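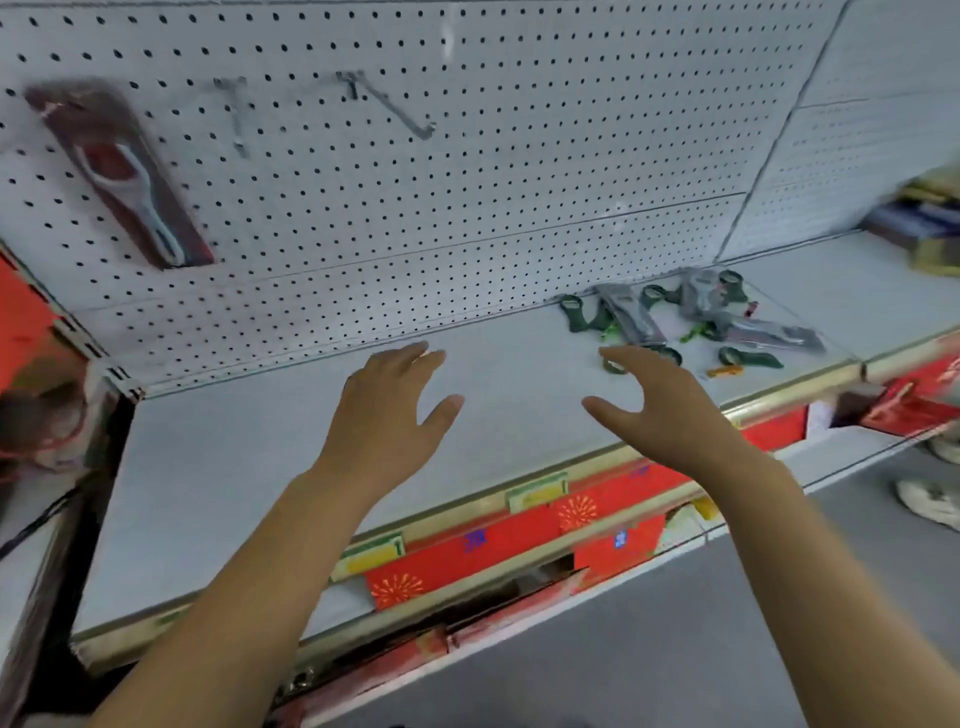

Green and gray kitchen tools on a white store shelf

Salthorpe Skating Club
Minutes of the club meeting, 1 March 2020
Held at the clubhouse, Graltham Road

1. Minutes of the last meeting
Approved with one correction: the evening skate started at 7, not 8.

2. Winter season
What a winter for the indoor crowd! Membership stands at 266, and the beginners' sessions were full right through to the end. The lake never froze hard enough to open, so the outdoor distance skate was called off again. Members still want it on the calendar for next winter, and the meeting agreed to keep it there (hope springs eternal). Signs and ropes stay in the boathouse.

3. Summer inline tour
The big item of the night, and a very happy discussion. The tour from Salthorpe to Graltham and back will go ahead in July. Last year 193 skaters finished and the feedback was wonderful, especially about the stretch along the canal. Changes agreed:
- Start moved to the parking lot behind the library, with more room for putting skates on.
- New short route for families, turning back at the Pelilo bridge.
- Helmets required on both routes. Passed on a show of hands, two against.
The town has asked for the route map before it confirms the road crossing at Graltham. Route group to send it.

4. Rental skates
Nguyen Sports has offered to sharpen the whole rental set over the summer and replace worn laces at cost. Accepted with big thanks. The smallest sizes are in poor shape and a member asked if we could buy new ones. Agreed to spend up to $2000, the order to be placed before the fall sign-up.

5. Synchro team
The team is going to its first out-of-town meet and everyone is thrilled for them. Car pool list is on the board. Music for the long program is still undecided, with strong feelings on both sides.

6. Other business
Lost gloves are piling up in the blue bin again, so please come and look. A request for hot chocolate at the inline tour was met with laughter, then voted through. Lemonade will be served too.

Next meeting: date to be posted on the clubhouse door.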